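Remembrance Night at Home and in the Shop: Tips for Flags, Candles and Photo Boards

By Sadia Memon
Updated June 18, 2020

I have helped set up the Letelgate remembrance evening every November since 2000, and I love the making part of it almost as much as the evening itself. So many of you wrote in about the portrait boards and the candle cups that I've put all my notes on one page. Most of it works just as well for an anniversary service, a memorial march or a small gathering in somebody's living room.

Flags and banners

Take flags out of the closet a week early and hang them over a shower rod. Half the creases will drop out by themselves! For the rest, iron nylon on the very lowest setting with a clean dish towel in between, and keep the iron moving. Cotton flags can take more heat, but test a corner of the hem first, especially with red next to white.

If a grommet has pulled loose, don't hammer a new one into the same torn cloth. Fold a scrap of canvas over the corner, stitch it down on all four sides, and set the grommet through the whole sandwich. A banner I fixed this way has been through three windy marches and still hangs straight.

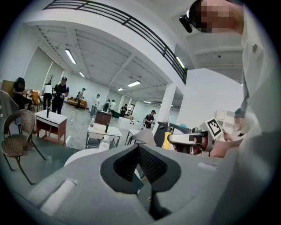
Roll banners for storage, painted side out, on a cardboard carpet tube. Carpet stores will usually give you one if you ask nicely. Slip an old pillowcase over the whole thing and write the name of the banner on the end, so you aren't unrolling five of them to find the one you want (guess how I learned that).

Portrait boards

We have 19 boards now, with 429 names between them, and the plain plywood ones have held up best. Sand the edges, give both faces a coat of primer, then two thin coats of matte black. Paint both sides, or the board will curl toward you by spring.

Never put original family photos on a board, please! Scan them, print copies, and send the originals home the same day. Photo corners hold a print beautifully and leave nothing behind. Glue sticks look fine for a month and then everything bubbles.

For the folding feet, drill pilot holes and drive the hinge screws by hand. A power driver strips plywood so fast. If a hole is already stripped, pack it with wooden toothpicks and a dab of wood glue, let it sit overnight, snap off the ends and put the screw back in. It feels like a magic trick every time.
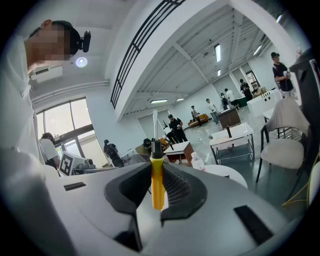 Screwdriver with a yellow handle, shaft pointing up.

Candles and wax

Some 40 candles go down the center aisle at the Prenari hall, and they all used to drip. What a difference a paper cup makes! Cut a small X in the bottom, push the candle up through it from below, and the cup catches the wax and keeps the draft off the flame. Put the tapers in the freezer for an hour beforehand and they burn slower too.

Wax on a tablecloth: let it go hard, lift off what you can with a butter knife, then lay brown paper over and under the spot and press with a warm iron. Move to fresh paper as it soaks through. Wax on varnished wood is a job for an ice cube in a plastic bag and an old plastic card. No iron there, ever.

The speaker's stand

A wobbly stand makes a nervous speaker worse. Stick a felt pad under the short leg, and tack a thin strip of molding along the bottom of the slope so the pages stay put. If the reading light is weak, print the names in 18 point with a blank line between each one. Mrs. Jafri reads ours and she asks for cream paper, less glare.

Next up: wreath frames out of coat hangers.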